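Home Projects Archive Contact

Row Houses on the Hutevthorpe Canal: A Short Survey
Monday, July 27, 2020 — by a second-year student, Architectural History
Reading time: 2 min

1. Purpose

This report looks at the brick row houses built along the canal in Hutevthorpe for workers at the Ivanov mill. The street is known locally as Sovora Row. I wanted to find out how much of the original front survives and which parts get replaced first.

2. Sources

The main source was the Uvix building register, which lists 508 addresses in the canal district. Of these, 297 are marked as row houses. I also used the mill's own drawings, which show 2 standard plans. Plan A has a side hall and a single front room. Plan B is wider and has a shared passage to the yard. 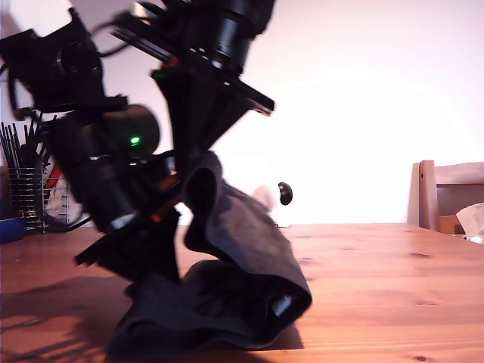 Black gripper pressed into dark gray cloth on a wooden tabletop.

3. What the fronts have in common

Both plans use the same red brick laid in common bond, with a header course every sixth row. Window openings have flat stone lintels and plain sills. The cornice is brick, stepped out in three courses — cheap to build and easy to repair. Doors sit to the left on Plan A and in pairs on Plan B.

The original windows were two-over-two wood sash. Most have been replaced, and on several fronts the opening was made smaller to fit a stock size. Infill brick is usually a lighter red and easy to pick out from the street.

Stoops have changed the most. The drawings show two stone steps with no railing. Concrete steps with iron railings are now more common, and a few houses at the north end have small wooden porches.

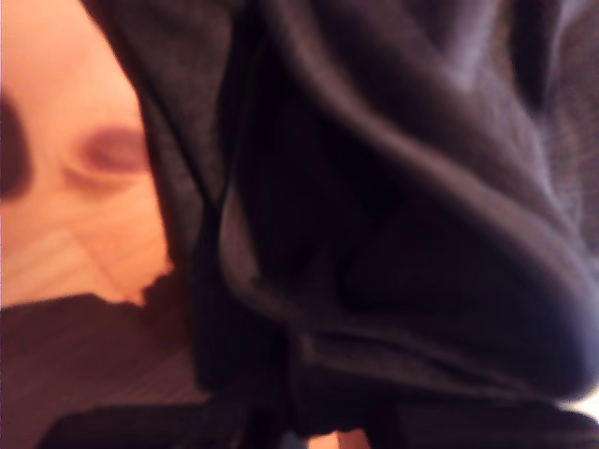 4. Limits of the survey

I recorded fronts only. Rear walls face private yards, and I did not ask for access. The register was last revised in November and does not record later window permits. Painted brick was also a problem — under thick paint the bond could not be read, so those houses were left out of the notes on brickwork.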